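Falex Opens Board-Level Repair Service for Stakine Ventilation Controllers

Owners of Stakine heat-recovery units can send in failed control boards for component-level repair starting in October

SINDEN. Falex, a repairer of control electronics for building ventilation, will begin accepting Stakine control boards for component-level repair in October. The service covers the main controller, the sensor interface board and the wall-panel board used in Stakine residential and light commercial heat-recovery units. Boards will be repaired at the company's Sinden workshop and returned to the same customer. Exchange boards will not be supplied.

Replacement boards for the older Stakine controllers are no longer stocked by most distributors. A failed board in these units has usually led to replacement of the complete control cabinet, including the fan relays and the transformer, both of which are often still serviceable. The Falex service is limited to the board itself and leaves the rest of the cabinet in place.

During a trial period, Falex processed 712 boards submitted by installers and building managers. The most frequent fault was a cracked or fatigued joint at the header connecting the controller to the sensor harness. Other recurring faults were lifted pads under the terminal blocks, corroded vias near the condensate side of the enclosure, and failed electrolytic capacitors in the supply section. Almost 4,000 individual joints were reworked in the trial.

"The header carries the mechanical load of the harness each time the cover is taken off," said Liv Eide, technical manager at Falex. "The joint fails before the track does. If the track is sound, the joint is reflowed or the pin is replaced. If the track is damaged, a wire is fitted between the pin and the next good point on the same net." 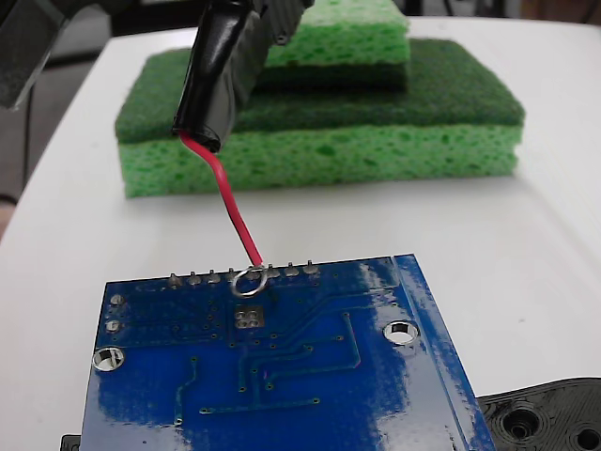 Header repair is carried out from the underside of the board, with the component side down and the pins accessible from the solder side. Old solder is removed from the affected pin, the pad is inspected under magnification, and fresh solder is applied at controlled tip temperature. Adjacent pins are checked for bridging before the board moves to electrical test. Insulated wire is used for any connection that crosses exposed vias or other tracks; the red lead meeting the row of nine joints on the blue board is of the insulated type. Wire length is kept short, and each lead is bonded to the board at intervals so that the solder joint does not carry the weight of the wire.

Mounting holes are included in the inspection. On several Stakine boards the plated hole also serves as a ground connection to the enclosure, and a loose or overtightened screw can damage the plating. A damaged hole is cleaned and, where the plating is broken, a separate ground lead is added. The customer is informed of any such change in the repair report.

After rework, flux residue is removed and the board is dried. Each board is then connected to a test fixture developed with Jireš, a maker of measuring equipment, which simulates the temperature, humidity and pressure inputs of a complete ventilation unit. The fixture runs the board through its start, normal, boost and frost-protection modes. Boards remain under power for 36 hours. A board that resets or reports a sensor fault in this period is returned to the bench and the test is started again from the beginning.

Standard turnaround is seven working days from receipt, including the powered test. Customers will receive a written report listing the fault found, the joints and components replaced, and the test result. If a board cannot be repaired, it will be returned with the report and only the inspection fee will be charged. Boards with burned-through laminate, missing processors or previous repairs made with acid flux are outside the scope of the service.

Boards should be removed from the unit by a qualified person with the supply disconnected. Screw-mounted plastic holders and covers may be left at the site unless they are cracked or cannot be separated from the board. Each board should be packed in an antistatic bag inside a rigid carton, with a note stating the unit model, the fault code shown on the wall panel and the approximate age of the installation. Harnesses should be labeled before they are unplugged, as connectors on the earlier controllers are not keyed.

Settings stored on the board are kept where the memory device is readable. Falex recommends that installers record fan speeds and filter intervals before removal, and check both after the repaired board is refitted. Calibration of the duct sensors is not part of the board repair and must be done on site.

Order forms and packing instructions will be available from the Falex service desk in Sinden and through participating ventilation installers. Installers who took part in the trial do not need to register again and may continue to use their existing account numbers.

About Falex
Falex repairs and tests control electronics for ventilation, heating and pump systems. Its workshop in Sinden serves installers, housing companies and private owners.

Press contact
Liv Eide, Falex, Sinden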